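Grustholm cider makers open their orchard barn for a first public pressing

2 May 2018
By Yolandi Du Plessis

The small team behind Grustholm Cider is opening its barn doors this May, and everyone who likes a proper dry cider is invited to come and taste.

Xolani Hlongwane and Lindiwe Nkosi planted their first trees on a windy slope that the neighbours said was fit only for sheep. There are now 168 of them, a happy muddle of old bittersweets and sharp cookers, and last autumn's crop filled 26 barrels.

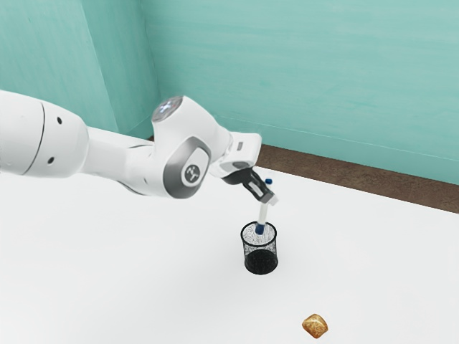 "We thought we'd get enough for our families and a few friends," says Lindiwe. "Then the Ngubane trees went mad and we were borrowing barrels from everybody!"

Five ciders will be poured, including Cudo, a still cider left on its lees all winter, and Prusuda, which is lightly sparkling and made with wild yeast - a bit of a gamble, Xolani admits, but one he would happily take again.

Visitors can walk the rows, try their hand at the old screw press with stored apples, and take home a bottle. Tasting tickets are £8, and children come in free and get apple juice. 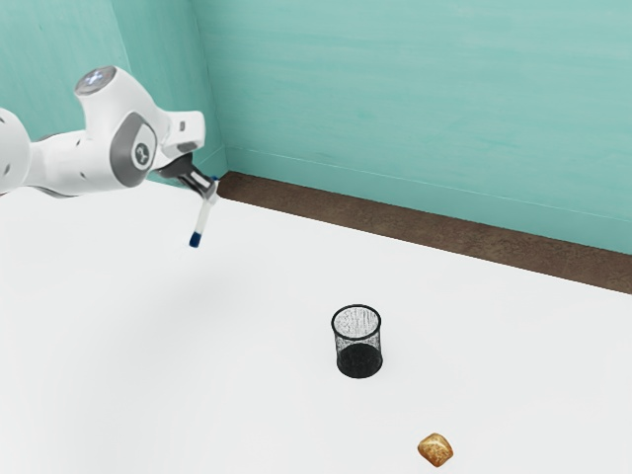
Getting there

Park in the lower field and follow the track up to the barn. Boots are a good idea. Dogs on leads are very welcome.

Comments (3)

Zodwa Mnguni: Had the Prusuda at a friend's supper and loved it. Will there be any to buy by the case?

Lộc Dương: Is the track all right for a pushchair?

Lindiwe Nkosi: Lộc, it's bumpy near the top but we'll give you a hand. Zodwa, yes, while it lasts!

Related

Blossom walks for late spring
Perry pears make a comeback
How to store a glut of cookers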